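Rulis: Siege of Gitville, Starter Box

Publisher: Daltelard
Players: 2
Cards: 91 per box
Price: see the shop page, it moves

Daltelard says this box has everything a new player needs. Well, it has two decks and a rule sheet. Whether that is everything depends on how soon you run into someone with the Dehghan card.

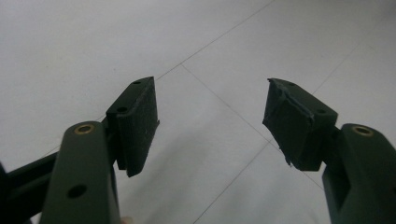 The Dehghan problem

Dehghan costs 3 mana and comes back every time you kill him. The box text calls him "a fair challenge." I have my doubts. He is in one deck and has no match in the other, so whoever picks second starts behind. A patch to his healing was promised for October, and I'll believe it when I see the new card text.

The code inside unlocks the same decks in the online game, plus 496 gold. That sounds generous until you look at what a single rare costs in there.

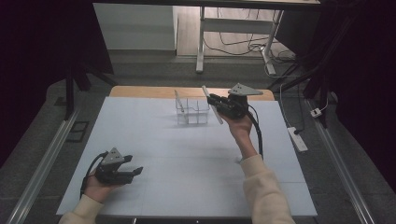 The rule sheet is short and mostly clear, though the part on blocking says one thing on the front and another on the back. We play it the way the front says. Card stock is thin, so budget for sleeves.

Fine for learning the basics. For ranked play, I would wait for the second box and see if they fix him.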